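Leena Saarinen
Right, I've been promising a proper thread about the robots at work for ages, and I've got a pot of tea and a free evening, so here we go. It's going to be long. You know what I'm like.

Leena Saarinen
For anyone new: I work at the packing place in Borivcombe. We make up small orders for shops and for people at home, mostly little boxed things, craft bits, spare parts, sample pots, that sort of stuff. I started on the benches and these days I look after the bench team on the early shift.

Leena Saarinen
In November we got our first arm. It's a table-top one, and the system that runs it is called Rorkurmont, which none of us could say for the first fortnight. It's Rory now. I did try to hold out against giving it a name and I lost.

Leena Saarinen
I'll be straight with you, I was worried sick beforehand. We'd had a letter with the word "efficiencies" in it and I've been around long enough to have seen that word before (I was at Nastier when they closed the hand-finishing room, and I still miss some of those people). So I went into the first meeting with my arms folded and a list.

Leena Saarinen
Top of my list was jobs, obviously. What we got, in writing, was no compulsory redundancies while the trial runs, and a say in which tasks get moved over. I pushed hard for the second bit. If you're facing this where you work, please push for it too, because the people choosing the tasks from an office will pick the ones that look dull, and those aren't always the ones that hurt.

Leena Saarinen
The ones that hurt are the tiny repeats. Pick up a small light thing, turn it so it sits square, put it down, do it again until dinner. It's nothing the first time you do it. By the end of the shift your thumb is on fire. I've had a splint in my locker for years and so have plenty of others.

Leena Saarinen
So that's what we asked for. Small pieces, picked and placed, at one bench, with one of us alongside it. We do the awkward orders and the checking, and we teach it the pieces as they come in.

Leena Saarinen
And teaching it is slower than you'd ever believe! A small white cube on a grey mat, with the fingers closed and waiting just below it, is a fair slice of my working week now. If the piece is lying at an angle you have to think about which sides you'd want it held by, and you find yourself looking at your own hand to see how you'd do it.

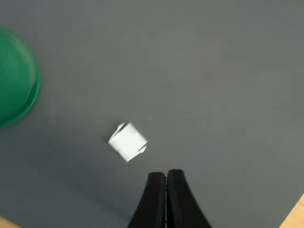 Chan
My mum did bench work for years and her hands are ruined, so I'm all for the arm taking the fiddly bits. What I'd want to know is whether the people teaching it get paid any more than they did for packing. Seems like a different job to me.

Leena Saarinen
Chan, thank you, and I'm sorry about your mum. You've gone right to the sore spot. For the first couple of months, no, we didn't. It was treated as "helping out with the trial". I kept a note of every hour any of us spent on it and took the lot upstairs, and there's now a small top-up for anyone on the teaching bench. Small! But it's on the payslip as its own line, and I wanted that line more than I wanted the money, so that it's harder to take away quietly.

Leena Saarinen
It really is a different job, too. You need patience and a good eye, and you need to be able to say what you're doing while you do it. Some of our quietest packers have been marvellous at it. One of them had hardly said a word in a meeting since she joined, and last month she stood up and explained to the managers why flat pieces and boxy pieces shouldn't be mixed in the same run. They changed the run.

Leena Saarinen
Numbers, because I know somebody will ask. In its best week so far the bench placed 3,259 pieces that passed our check. The week after was 3,184, with much the same mix of orders. A good packer on the same pieces will do roughly 1,000 in a shift, so you can see it isn't running rings round anybody. It doesn't get a sore thumb, though.

Leena Saarinen
Things I don't like, in fairness. It's made that corner quieter. We used to have four of us facing each other across two benches and you'd hear all about everyone's weekend. Now it's one person and Rory, and Rory has no grandchildren. We've started swapping over every two hours so no one is stuck on their own, and I'd like it to be shorter than that.

Leena Saarinen
I also don't like being watched by a graph. There's a screen that shows how often it stops, and early on a supervisor from the other side of the building would stroll over whenever it dipped and ask whoever was on the bench what they'd done. We had words about that. The screen's still up but the strolling has stopped.

Leena Saarinen
And the training was thin. We had one morning of it, with a slideshow, and then a folder. I've written our own guide since, 7 pages, with all the things we've learned the hard way, and it lives on a hook at the bench where people can reach it. If anyone in a similar place would like a copy, message me and I'll ask if I'm allowed.

Leena Saarinen
What's next is a second bench in the spring, if the trial is extended. We've asked for the no-redundancies promise to be extended along with it and we haven't had the answer yet. I'll post when we do, whichever way it goes.

Leena Saarinen
Tea's gone cold and I'm on at six. Thank you for reading all that, and if you've got one of these at your place, do tell me how you split up the shifts, I'd love to pinch a better rota than ours.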